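Food Service Sanitation, Unit 6: Cleaning Trays and Boards
Instructor: Tyra Bakke

Cleaning and sanitizing are separate steps. Cleaning removes soil and grease. Sanitizing lowers the number of microbes left on a surface that is already clean. Sanitizer applied over food residue loses strength quickly.

Order of work for food-contact surfaces:
1. Scrape
2. Wash with detergent
3. Rinse with clean water
4. Sanitize for the full contact time on the label
5. Air dry

Do not towel dry. Cloths put microbes back on the surface.

Surface condition matters. Smooth, nonabsorbent materials clean well. Deep knife scores hold moisture and residue, and a scored board must be resurfaced or discarded. On trays, check the inside corners and the underside of the rim – both are often missed.

Store trays inverted or on edge, with space between them for air. Wet nesting allows growth.

Reading for next session: Kvam handout, section 44. Written answers are due Fri 4 July.

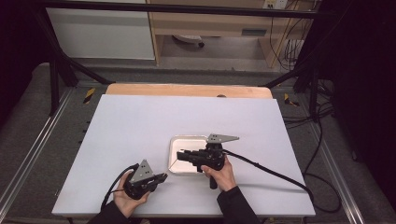
Fig. 1. Shallow tray with rounded corners and raised rim, on a white board.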